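Rantala Household Glue Ratings, data card

Version 6. Maintained by Leena Mustonen. Replaces the version that went out in July.

What is in it

The file holds 1,307 ratings of glues, tapes and fillers used for repairs at home. Each row is one person's report on one repair: what broke, what it was made of, which product went on it, how long the person waited before using the thing again, and a score from 0 to 10. There is one CSV file and a short text file with the column names.

The ratings came in through a web form linked from the Rantala repair newsletter. People filled it in if they felt like it. I want that sentence read twice before anyone computes an average, because almost every claim I have seen made from this data ignores it.

Why I doubt the scores

People who bother to rate a glue are either pleased or angry. The middle of the scale is thin, and I don't believe this is because household glue is either wonderful or useless. A mug handle that held for a month and then got a bit loose does not send anyone to a web form.

The score column also mixes up at least two questions. Some people scored the bond. Others scored how annoying the tube was. A comment on one Vulusero row says the joint is "solid as anything" and the score is 3, with the rest of the comment given over to the cap. I left the score alone. I'm not going to start guessing what people meant, and I would not trust a cleaned version made by someone who did. 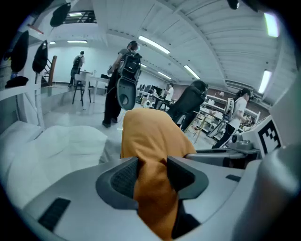 Then there is waiting time. The form asked for hours, and the answers bunch up at exactly the number printed on the packet. I take that as people copying the packet. If you plan to use wait_hours for anything, assume that a good part of it is label text.

Brands

Three names turn up often enough to be worth a mention: Stonix, Vulusero and Clorov. Stonix has the highest mean score and I would ask you not to quote it. The newsletter ran a giveaway of Stonix tubes, and a free tube is a likable tube. Rows from people who ticked the giveaway box have gift set to 1. Drop them and the lead shrinks a lot. It may shrink further if we could also drop the people who got a tube and didn't tick the box, but we can't find them.

Clorov is mostly filler, so comparing it with the other two makes little sense. It gets compared with them anyway.

Columns

row_id: a plain number, no meaning
item: free text, spelling as typed
material: ceramic, wood, plastic, metal, glass, cloth, other
product: brand and type as given by the person
wait_hours: see the warning above
load: none, light, heavy, as judged by the person
age_days: days between the repair and the report
gift: 1 or 0
score: 0 to 10
comment: free text, may be blank

The material column is weaker than it looks. "Plastic" covers everything from a lunch box lid to a car mirror housing, and anybody who has tried to glue both knows they have little in common. Version 5 split plastic into hard and soft. I merged them again when it became clear that people were choosing between the two at random.

Age of the repair

The median for age_days is 6. Most of these repairs had hardly been tested when they were scored. We wrote back to 60 people and asked for a second score after a longer wait, and 30 replied. Those second scores are in followup.csv and are lower overall. I would love to say by how much glue fades with time, but I can't tell a failing joint from a fading mood, and thirty people are not enough to settle it.

What it might be good for

The comments are the best part. If you want to know what people try to glue, what they expect from it and what words they use when it goes wrong, the file is decent reading. It would also do for teaching a class about survey data, with the giveaway as the main lesson.

I would not use it to rank products, to set safe loads, or to decide anything about items that touch food or hold up a person. Two emails have asked me for "the best glue in the data." There isn't one in there.

Known problems

Some rows seem to be the same repair entered twice with different scores. I kept both when the comments differed.
Scores of exactly 5 may be the form's default. The slider started there until version 4.
A few products are named only as "superglue" or "the white one."

Changes in this version

Merged the plastic categories. Added the gift column, which should have been there from the start. Removed email addresses that people had pasted into the comments.

Contact: Leena Mustonen, Rantala | © Rantala, reuse with credit | Back to top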